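17th October

I promised to write about money this time, so today there are no videos and no code, only lists and prices and some complaints. Three people wrote to me after the July post to ask how a group as small as ours plans for equipment. The short answer is that we planned badly the first time and a little better the second time.

For new readers: we are a small group at Kulbridge and we teach robot arms to pick and place things, mostly food and kitchen things. The arm is the part that everybody wants to buy first. I also wanted it. When our first money came, I opened the catalog the same evening and I had already chosen the color of the cable covers before I had a table to put the arm on.

Dalal Nasrallah stopped me. She has built two labs before this one, and she asked me to write down everything the hand work would need before any robot moves. I mean the part where a person does the task with the glove and we record it. My list had 9 lines when I thought it was finished. After one afternoon with her it had 17. I will not copy all of it, but these are the lines I had forgotten:

- second pair of gloves, in a smaller size
- spare cubes with markers, printed and glued
- straps for the forearm
- cables, longer than you think
- a light that does not make glare on plastic
- a cupboard that locks
- objects to pick up (yes, I forgot the objects)

The gloves were my first surprise. I put one pair in the budget, in my own size. Then Ruba Nimri tried them and her fingers ended well before the glove did, and the cube on the back of her hand moved every time she made a fist. If the cube moves on the hand, the recording is worth nothing. So a second size is not a luxury, please write it in your budget from the beginning. We are also still comparing gloves with full fingers and gloves with open tips. I like the open tips for small objects and Ruba does not like them at all, so this line will probably stay double.

The cubes cost almost nothing in material, but they cost time. The markers must be flat, and the faces must be glued straight. Leen Haddadin made our first set and threw away more than she kept. When you plan, count the hours of the person also, not only the plastic. I did not, and then Leen had no time for her real work for a good part of July.

The objects we bought in a normal household shop, and here I was careful with money in the wrong way. I took the cheapest basin because it was there and it had handles. It is a nice basin! But the plastic is shiny, and a shiny thing gives white spots under our lamps. A matte one would have saved us the discussion about the lamps, which was much longer and more expensive than any basin. 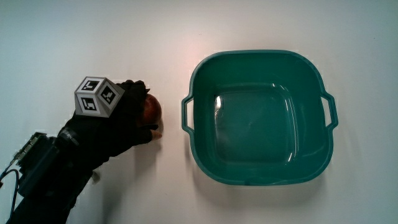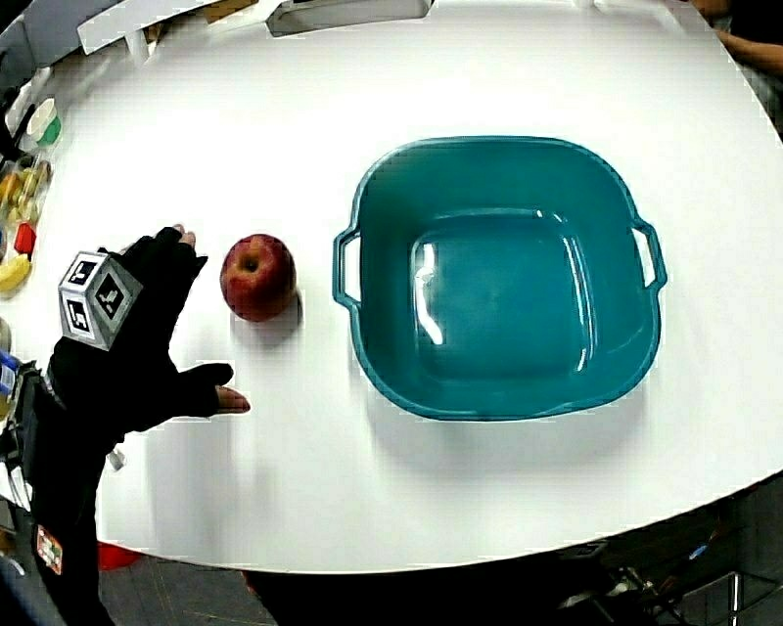

Now the big line, the arm. We had two offers on the table, one from Drukance and one from Rawashdeh. I will not write the full prices because they asked us not to, but I can say how we compared them. Hussam Khalaf made a sheet with the price in the first column, and then he hid this column and made us choose without it. We looked at who answers the phone, how long a broken joint is away for repair, if the gripper is included, and what the software costs in the second year. Rawashdeh looked cheaper on the first page. On the fourth page there was a yearly license, and with the license it was not cheaper anymore. Please read the fourth page.

We have not signed yet. I think it will be Drukance, but Dalal wants to see their repair contract in writing first and she is right.

There was also the question to buy or to rent. Sorcha Lenihan from Pranance, who rents measuring equipment and has no reason to tell people to buy, told me that renting is good when you know the end date. We do not know our end date. For the extra cameras we know it, so the cameras are on rent and the arm will be our own.

One more thing, small but it made me angry. Our first budget had a line called "other" with 300 in it. I was proud of this line, I thought it was generous. It was empty before the second month, and it all went to things like tape, adapters, batteries, a better power strip, and delivery costs for parts which were cheaper than their delivery. Now we do not have "other". We have "consumables" and "delivery" as two separate lines, and every month Hussam writes there what was really spent. It is boring work but next year I will have real numbers and I will not need to guess.

If you are planning something similar, my advice is to do the task by hand for some weeks before you order the robot. We found out in this time that our table was too small for the reach we wanted. The arm of my first evening with the catalog needs more space than we have, so it would be standing in its box now, with a very nice cable cover.

Several of you asked for the sheet of Hussam. He says yes, but he first wants to remove our prices from it. Write me a mail if you need it and I will send it when he is finished. The next post will be about the lamps, and I still have to borrow the light meter from Leen for that one.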